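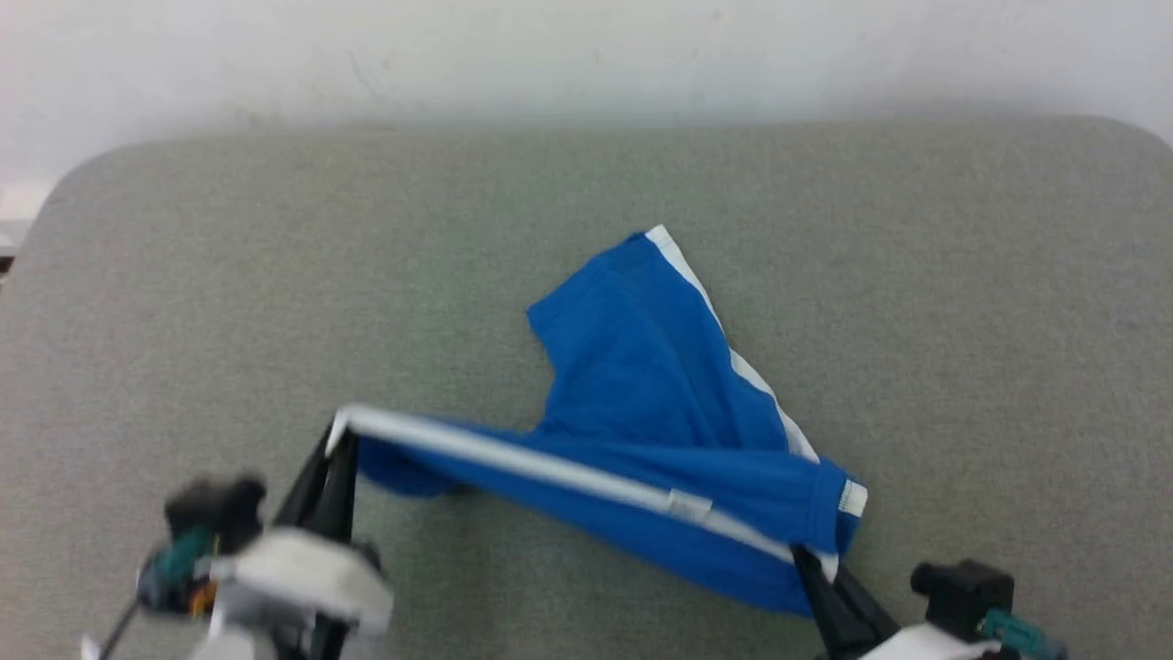

Visit report: Plomberg, gripper comparison, Oct 6, 2026

Kirsty Cruickshank and I spent the afternoon at Plomberg to look at two finger sets for the garment cell. Magnus Munro ran the bench. The control side was the same for both sets, so the only thing changed between runs was the fingers.

The test piece for most of the session was a blue T-shirt with a white hem band, worked on a gray padded surface. One gripper takes each end of the hem, the arms pull it taut, and part of the shirt hangs below the band. Munro likes this hold because the white edge gives the camera a clear line to follow against the blue.

Set one, from Felta, has the narrower tip. It went in under a single layer well but was slow to release. Set two is Plomberg's own – wider, with a softer pad. It let go cleanly and picked up two layers more often than we would accept on the line. We logged 126 grasps in total. Felta missed 18 of its share, mostly at the side seam. Plomberg's misses are still being sorted by Munro, who wants to separate double picks from slips before he sends them.

Cycle time was about 70 seconds per shirt with either set. Most of that is the camera looking for the second corner, so new fingers will not bring it down much.

The actuator blocks sit close to the fingers and the cable runs down outside the wrist. Kirsty asked about snagging on longer garments. Munro has not tried anything longer than a T-shirt.

Open points: pad wear figures, a price for 18 spare Felta tips, and whether the Jomton controller can run both sets without a reflash. Calum Mowat has the controller question. Next visit in January.

This site uses cookies to remember your settings. Accept | Manage preferences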